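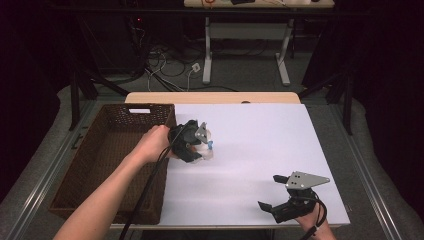

Window notebook, October
Table, basket and cloths

Started at half past nine with the table, as it was left in a state I did not like. I took everything off, wiped the wood with a damp cloth and then with a dry one, and waited until it was dry before the white covering went back on. Height of the table top is 740 mm. I measured at both ends and got the same number, so the old note about the uneven leg can be crossed out. Pascual Aravena wrote that note in spring and I think the leg was repaired after.

The covering does not reach the far side and the strip of wood stays open there. I have decided to leave it like this. Last month we tried to hide the wood with a second narrow piece, and the seam between the two pieces caught the cloths every time they were pulled over it. One piece, with some wood visible, is better for our work.

The paper is from the Larkia roll. It is thicker than what we had before and it lies down more quickly, but when it is folded it remembers the fold for a very long time. The sheet now in use was folded once for carrying, which I did not know when I took it from the shelf. I tried these things against the crease, in this order:

Rolled the sheet the opposite way and kept it rolled for 60 minutes under the heavy books. A small improvement.

Pressed along the line with the back of a spoon. No improvement, and the paper became a bit shiny where I pressed, so please do not repeat this.

Iron on the lowest setting, with a tea towel between. The best of the three. The ridge is softer but you can still find it with a finger, and you can see it when the light comes from one side.

I will not change the sheet today for this. The crease does not disturb the cloths. They lie over it in the same way as on the flat part, at least as far as I can judge by eye. If somebody needs a completely flat sheet, there is still enough on the roll, but cut it directly from the roll and do not fold it for the walk from the store room. Carry it rolled, even if it is awkward on the stairs.

There are also two small marks on the sheet near the middle, a dot and below it a short faint one. I tried with the soft eraser on a corner first, and the eraser leaves a grey shadow that is worse than the marks. So they stay. I have come to like them a little, because they tell me at once that the sheet was not exchanged or turned round.

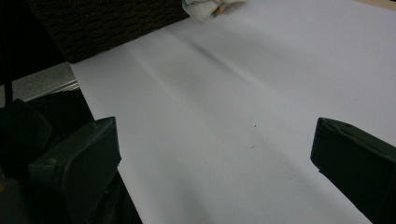

The basket

We keep the brown woven one, with the low walls. Place is on the left of the table, with one short side towards the wood strip. It has a handle slot in the short side, and the slot is useful when you want to turn the basket without lifting it.

The other candidate was the Letatby basket from the cupboard, which is higher and has a lining. I tested both in the morning with the same cloths. With the Letatby the cloths fall in well and they stay in, but to take out the last one you must go deep with the hand, and the lining comes up together with it. With the low one a cloth sometimes hangs over the wall after it is put in. This is a fault that can be seen and corrected immediately, so I prefer it.

Two things to care for:

The weave is rough at the upper edge and pulls threads from thin cloth. I went round the whole rim with the fingers and cut the ends that stood out with the nail scissors. Probably more will come out next week. Please look at the rim before you begin and not after the first pulled thread.

The bottom collects dust and small pieces of the weave. Turn it over above the bin in the corridor and knock on it three or four times. Not over the carpet. The grey carpet shows nothing and then somebody carries everything back to the white paper on the sleeves.

I wanted to mark the position of the basket with tape under the corners, but tape on the Larkia paper does not come off clean. I tried on an offcut. A pencil mark on the wood would be possible, I only have to ask Pascual first, because the table must go back to the Carrasco room at the end of the month and I do not know how they are with pencil.

Cloths

The set is 13 cloths now. There were more, but I sorted out those with open seams and the one that went pink in the wash. The ones with a coloured print or a coloured border are easier to recognise again, the plain white ones I confuse with each other continuously. I thought about sewing a small thread of a different colour into a corner of each plain one. It would take an evening and I have not found the evening.

Washing: 60 degrees, no softener. With softener they slide over the paper and they also do not hold a fold. Without softener they come out stiff on the first day, and this is also not good, so I crumple every cloth in the hand some times before it goes on the table. After that they behave like cloths from a normal kitchen drawer, which is what we want for Window.
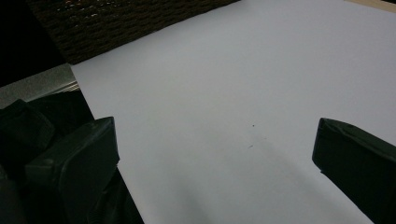

For the starting position I had first written that a cloth must be laid "loosely", and three colleagues understood three different things by it. One laid it nearly flat, one made a ball, one folded it in four and then opened a corner. I have changed the text in the binder. It now says: hold the cloth at its middle point, lift it so that it hangs, lower it to the paper and let go. Do not correct it afterwards with the fingers. The heap is different each time and this is all right. We did this for one hour before lunch and there was no discussion any more about whether a cloth was laid properly.

The length of the line in the store room where the wet cloths hang is 166 cm and this is too short for the full set. At the moment the last ones hang over the back of a chair and they dry with a bend in the middle. A second line can go from the window handle to the shelf bracket – I have the cord, I need only a hook.

Light in the afternoon: the dark curtains stayed closed from two o'clock. With them open a crack, a bright band moves over the paper and I am then looking at the band and not at the cloth.

Still to do: ask about the pencil mark. Buy the hook. Vacuum under the back table, where it is hard to get between the cables, so do it by hand with the small nozzle. Write the date of cutting on the next sheet of paper, on the underside in one corner. Put the Letatby basket back in the cupboard with its lining inside, the lining is on the radiator.

Finished twenty to six. The iron is unplugged, I went back to look.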